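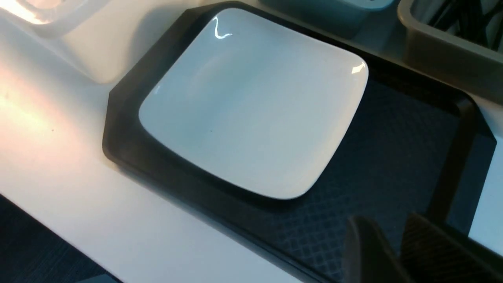
Unit 4. Budgeting a dish-handling cell

Handout prepared by Elínborg Mogensen. Revised 31 January 2023.

4.1 What goes in the request

A purchase request for an arm is usually written around the arm. In the Mostyn exercise the arm is one line of several, and students who price only that line come in low. List the following separately:

Arm and controller
Gripper, with fingers and finger pads
Wrist camera, mount and cable
Work surface, trays, tubs and bins
Tableware, including breakage
Integration hours
Spares

Cables belong under spares as well as under the camera. A cable that loops from the arm down to a finger flexes with every move, so budget 2 per arm per year.

4.2 Fingers

Finger choice follows the tableware. Square plates with a raised rim, round bowls and soup spoons present different edges to a parallel-jaw gripper. Sutex quotes a plain finger set and a ridged metal pad set. Jesent quotes one set only. Compare them on replacement price per pair over the whole project period, and state the lead time. Frida Brynjólfsdóttir's worksheet (Murkik, tab C) has the columns already laid out.

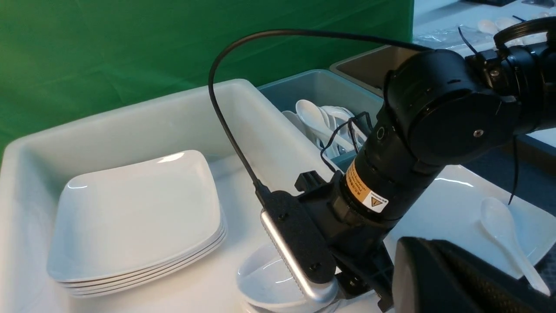
Fig. 4.1. Parallel-jaw gripper lowered into a tub. Stacked square plates at left, one finger inside a small round bowl.

4.3 Clearance

Before ordering tubs, check the inside width against the gripper at full opening, with the load in place. Tall walls limit the approach angle. A shallow tray costs less in cycle time but takes up more of the counter. Enter both options in the layout table.

4.4 Consumables

Use 46 plates as the starting stock and a breakage allowance of 15 percent. Integration is entered at 300 hours. More hours may be claimed only with a task list attached.

4.5 To hand in

One budget sheet, one layout sketch with dimensions, and a half-page note on which line you would cut first. Any order that slips past August goes in the next budget year and is priced again.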